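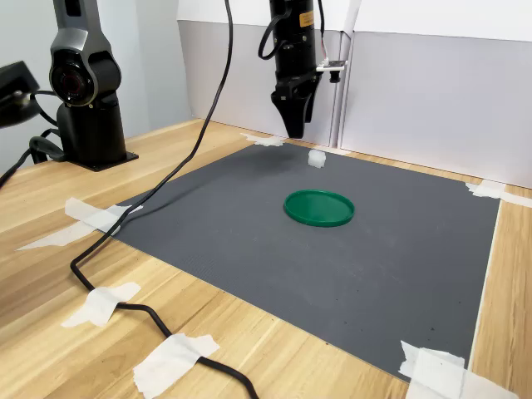
The Proner tapes: where matters stand

Readers who have followed this blog since November will know that I agreed to prepare a full listing of the recordings issued and held by Proner, the small electronic music label that operated from Denbridge until its office closed. The listing is now complete in its first form. This post sets out what it contains, how I arrived at the entries and what remains to be settled before it can be consulted by others.

The list runs to 584 items. Of these, 190 were released in some form, on cassette, on vinyl or, in the last years of the label, on compact disc. The remainder consists of rehearsal tapes, alternative mixes, radio sessions and a good many reels marked with a first name and nothing else. I have entered each physical carrier separately, even where two carriers hold the same music. I am aware that this makes the list longer than some readers would like. It does mean that a person looking for a particular cassette will find that cassette, and will be told whether the case and inlay card have survived with it.

On titles, I have followed the wording on the carrier. Where the sleeve and the label disagree, the label is preferred and the sleeve title is given in brackets. The label was not consistent in its spelling. The second long piece from the Gistau sessions is called "Lower Harbour" on the master, "Low Harbour" on the cassette and "Harbour (Lower)" in the printed catalogue of the period. All three forms may be searched. I have not attempted to decide which the musicians intended, and I would ask correspondents to refrain from pressing me on the point unless they can supply a document.

The Gistau sessions deserve a paragraph of their own. Gistau was the name of the studio above the former chemist's in Denbridge, and it is the place where most of the slower, beatless material was made. Anyone who knows Proner only through its dance singles will find these recordings rather different in character. They are long, seldom loud, and built on a few chords held under tape delay. The piano that appears on several of them was an upright which stayed in the studio at all times and was tuned, so far as I can establish from the invoices, once a year. It sounds it, and I am fond of the result. The top octave has a slightly sour quality that was later imitated on purpose on other people's records.

The sessions were recorded at two speeds. This has caused more difficulty than any other feature of the collection. Several boxes give no speed at all, and with music of this kind the ear is not a safe guide, as a slow piece played slower still can be entirely persuasive. In such cases I have compared the pitch of the piano with a reel whose speed is known. I found one tape which has evidently been circulating among collectors at the wrong speed for many years. I listened to the correct version twice and must report that I prefer the wrong one. The listing gives the correct duration.

I turn now to dates. Fewer than half of the boxes carry one. I have entered a year only where it is written on the box, on an accompanying letter or on a studio invoice. Years taken from fan magazines have been placed in the notes column with the source stated. Several contributors wrote to say that they remembered particular recordings being played at particular parties, and I am grateful to them. Their recollections have been kept in a separate file and have not been used to date anything.

Credits have been handled on the same basis. A performer is named where the box or sleeve names them. The player listed on 4 of the early singles simply as "Dwivedi" is entered as Dwivedi, with no first name and no instrument. I have been sent three different suggestions as to who this was. One of them would require the person to have been twelve years old at the time, and I have set it aside. The other two are plausible and I would welcome further evidence in respect of either.

A word is needed on condition. The cassettes have lasted better than I had been led to expect. Pressure pads have come away in a number of shells, which is a simple repair, and a few leaders have parted from the spool. The reels are more uneven. Those from the later years were bought cheaply and some shed oxide when played. I stopped playing any reel that left a deposit on the heads, and it is marked "not auditioned" in the list. Those reels will need proper treatment by a person with the equipment for it. I do not have the equipment and do not propose to learn on somebody else's masters.

Copying is a separate matter. I have made reference copies of the released cassettes for my own use in checking track order and durations. These are not available for circulation, and requests for files will be declined. The rights in much of this music are held by the musicians themselves under letters of agreement that are, in most instances, a single page long. A few of the musicians have expressed interest in a reissue. Should anything be arranged, it will be announced by them and not by me.

The following points remain open.

The catalogue number PR 31 appears to have been used for 2 different releases. I have entered them as PR 31 (first) and PR 31 (second), according to the order in which they are mentioned in the label's own correspondence.

No copy has been found of the cassette advertised as "Night Bus Variations". It may have been withdrawn before manufacture. A reader in possession of one is asked to write to me, with a note of the wording on the spine.

The run-out markings on the twelve-inch singles have been transcribed, except where the hand is unreadable. I should like a second opinion on these and will supply my transcriptions to anyone with patience and a good lamp.

Corrections to the list should be sent by email, quoting the item number and giving the source of the correction. Those received by 9th August will be included in the second version. Later ones will be kept for the third. Comments beneath this post are open as usual, although I would ask that the discussion of noise reduction, which occupied most of the space under the previous entry, be continued there.

Tala Issa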